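Open day at Hirnenbridge, quick notes before I forget it all

22/12/2021

Typing this on the train so sorry in advance. Went to the Histard open day at Hirnenbridge, the one I'd been going on about since May. Long queue for coats. Free coffee, bad. Name badge with my name spelled wrong, kept it anyway.

Short version: go if they do another one. Longer version below, in the order I scribbled it.

The talk

Mirjam Van Loon opened, no slides for the first ten minutes because the projector wouldn't wake up. Better without them. She talked about why they do so much of their kitchen work in simulation first. Dishes don't break, you can restart a run with one key, and you can leave it going overnight and come back to a pile of results. They've got 1,875 practice runs logged for the kitchen setup alone. Somebody whistled at that. She said most of them were failures and that those are the ones they read.

Then a bit on the training side which went over my head. Reward something. Policy something. I wrote down "ask Gijs" and underlined it twice, then never asked Gijs.

Room 4, the kitchen demo

This was the part I came for. Big screen, a row of chairs, never enough chairs. Gijs Vanhove at the keyboard, talking the whole time and typing the whole time, no idea how. The robot is simulated, the kitchen is simulated, and what you get on the screen is the view down past the gripper, so you're sort of looking over the robot's knuckles. Takes a minute to get your head around. Up close it's mostly gray hardware filling the view, and then one little yellow-green thing that looks like a lime wedge sitting against all that gray. My eye went right to it.

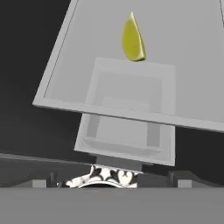 What I asked about

Got three questions in before the guy behind me started sighing.

First one, does the view from the hand help or hurt? Gijs said both. You get great detail on whatever's between the fingers and you lose everything else, so they train with other views mixed in. He pulled up a couple of older runs to show the diffrence and you could see the arm hunting around like me looking for my glasses.

Second, how much of it carries over to a real kitchen? Less than they'd like. Friction is the big one. Also anything see-through. Glass is a pain in real life, apparently, the depth sensors look straight through it or get a weird reading. In the simulator you can just tell the thing where the glass is, and then you have to un-teach it that habit later on. I liked that he said so. Lots of demos skip that part.

Third was about counter space and it was a dumb question so I'm leaving it out.

Then he swung the view back so we could see a decent stretch of counter, and that helped a lot. White marble, nicer than mine. A black bowl with a tiny gray cube in it and a glass of something pale and milky yellow next to it. Dark blue cabinets with a gold pull. I'd live there. Fingers open. Woman in front of me said out loud "don't you dare knock that glass" and got a laugh.

I was thinking about scale the whole time. That cube is tiny compared to the bowl. Picking a small thing out of a slippery curved thing is one of those jobs you do fifty times a week without thinking, and there's a whole room of people with PhDs sweating over it. Made me look at my own hands on the way out, which, ok, weird thing to do in a corridor.

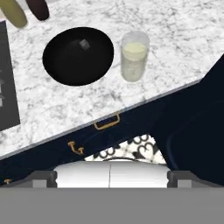 Nathalie Geerts wrote to me after I posted a two-line version of this last night, and she disagrees about the bowl. Her view is that the bowl is the easy bit, and the hard bit is knowing when to quit: a robot that misses the cube once and tries again in exactly the same way will do that until somebody pulls the plug. She'd take one that gives up and asks over one that's right a little more often. Fair. I hadn't thought of it like that and I wish I had when I was standing in front of Gijs.

Other stuff

The MacBrayne table had a gripper you could stick your finger in. Soft pads, polite squeeze. Kids' line was over 48 deep so I waited for lunch and went then, no shame.

Colel had a stand too but it was all brochures. Took one. Left it on the tram.

Sandwiches gone by 1. Bring your own.

Parking is a mess, take the train. Next one is in May I think, sign-up on the Histard page, 100 spots and they went fast this time. If anyone wants to share a ride from the station let me know in the comments. My stop, gotta run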